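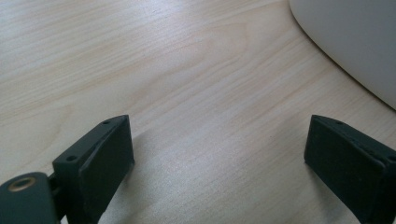

3. Table Surfaces and Reader Comfort

3.1 Background to the survey

The four branch libraries in this study were furnished at different times and from different budgets. Warnum and Amato received new reading tables when their main rooms were rebuilt. Trernden kept its older furniture and had it sanded and refinished. Trendard, the smallest branch, has a mixture of both, and its tables have been moved between rooms often enough that the inventory no longer matches the floor plan. None of the branches chose its tables with glare in mind. Purchase records mention price, weight, edge shape and ease of cleaning. Surface finish is listed only by the supplier's trade name.

Complaints about eye strain were first noted in the comment books kept at the service desks. Readers wrote that they moved seats in the afternoon, that pages looked washed out, or that they had stopped using certain tables. Staff usually passed these comments to the building office, where they were treated as requests for stronger or weaker lamps. The lamps were changed twice at Amato, and the comments continued. This led the research group to ask whether the tables themselves should be considered alongside the lighting.

3.2 Collection of responses

A short paper questionnaire was offered at all branches through the end of July. It asked where the reader was sitting, what the reader was using (a book, a newspaper, a laptop or loose papers), whether any part of the table looked too bright, and whether the reader had changed position for that reason. A total of 3046 completed forms were returned. Forms without a seat number were kept for the general results but left out of the comparison between rooms. The last form was entered on May 30, 2018, after a long delay in which the Trernden forms were stored with unrelated circulation records.

Coding of the written comments was supervised by Nuria Abera. Each comment was read by two coders working apart, and differences were settled in a meeting with a third reader. Comments on noise, heating and opening hours were set aside. Comments that used words such as "shine," "white spot" or "reflection" were coded as glare from the table, unless the reader clearly meant the page or a screen. Coders found this line hard to draw for readers with glossy magazines, and a separate code was added for them during the second week of work.

3.3 Finish and color

It is common in furnishing guides to treat color as the main property of a reading surface. A pale table reduces the contrast between a white page and what surrounds it, and most guides recommend a light or medium tone on that ground. Our responses support this advice only in part. Readers at the dark tables in Trernden reported fewer bright spots, but they also reported more tiredness after long visits, and several said they placed a newspaper under their book to soften the difference.

Finish appears to matter at least as much. A smooth, pale surface can look quite different from one area to the next under the same lighting. On the light-colored wooden tabletop in Figure 1, a brighter, slightly bluish-white sheen makes the grain look muted at the upper left, while the fine lines are more distinct and the tone is warmer toward the center and lower part. A reader whose book lies in the brighter area and a reader seated a short distance away may therefore describe the same table in opposite terms. This is consistent with the Amato forms, in which neighboring seats often gave conflicting answers.

Figure 1. Light-colored wooden tabletop with sheen from overhead light.

For this reason we do not report a single glare score for each table. Seats were grouped by their position under the lamps, and tables were compared only within a group. Under this arrangement, 8 tables at Warnum and 5 at Trendard stood out as drawing repeated complaints from different readers. At Trendard, all of them were in the room facing the parking lot, where light from the windows could not be separated from light from the ceiling.

3.4 Changes in seating

Almost 100 readers wrote that they had stopped using a particular table altogether. Most of them were regular visitors who came at the same hour and could say when the problem was worst. Readers who came less often tended to shift the book, tilt it, or move one chair over. Laptop users mentioned the table surface less often than others, though they raised many concerns about reflections on their screens, and those are taken up in Section 4.

The branches responded in different ways during the study. Warnum turned several tables so that their long sides ran across the rows of lamps. Amato placed cloth reading mats at the desk for loan, and the mats were popular with newspaper readers. Staff there asked that the mats be made larger, as the first set did not hold an open broadsheet. Trernden made no change. These steps were taken by the branches on their own schedules and were not planned as a test, so the responses from before and after them are listed separately in the appendix and are not compared here.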